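Section 2. Registering a new apprentice in Omport

Before you start, please have the signed training contract and the apprentice's staff number ready. Only a supervisor account can open a new record.

1. Log in and choose Apprentices, then New record.
2. Type the staff number. The name and the unit will be filled in by the system.
3. Select the trade from the list. If the trade is missing, write to Brisa Trujillo at the Stekum training office.
4. Choose a mentor. One mentor can have two apprentices at the same time.

Note: The mentor must accept the request before any practice hours can be entered.
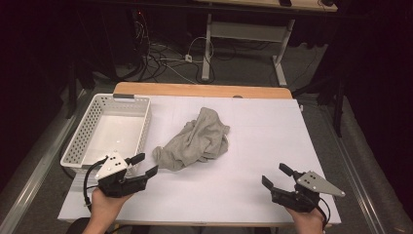 Cloth and white basket on the work board.

5. Enter the hours which the apprentice has already completed. For former military personnel, up to 400 hours of earlier service training can be accepted.
6. Attach the certificates as PDF and press Save.

Caution: After saving, the start month cannot be changed by the supervisor. Check it twice, especially for contracts which begin in December.

If the record stays on "Waiting" for a long time, ask the mentor to look in the Requests folder.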